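Heike Rothe compares grippers for Urkska, and she starts with the counter. "A bare bench flatters every gripper," she said. "I want a spoon handle and a tea box in reach."
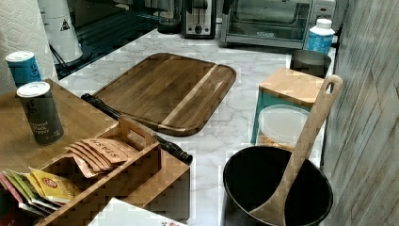

She logged 253 grasps per gripper, with the controller unchanged. 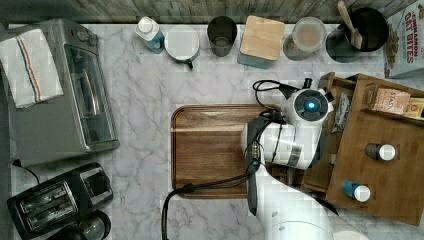
Masbridge, 11/30/18

The parallel gripper is her baseline. "Cable routing costs us more than finger force – a loop drags on the wrist."

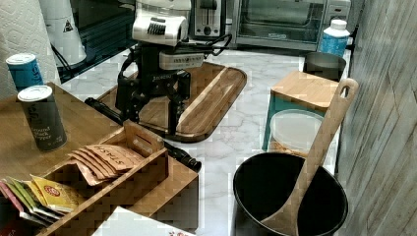

*Parallel fingers over the cutting board.*

Wrist cameras are next. "Compression eats the fine detail in marble," Rothe said. "I'd take a lower frame rate."
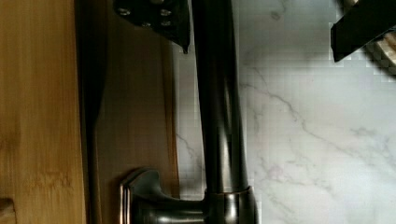
She has 36 clips left to label.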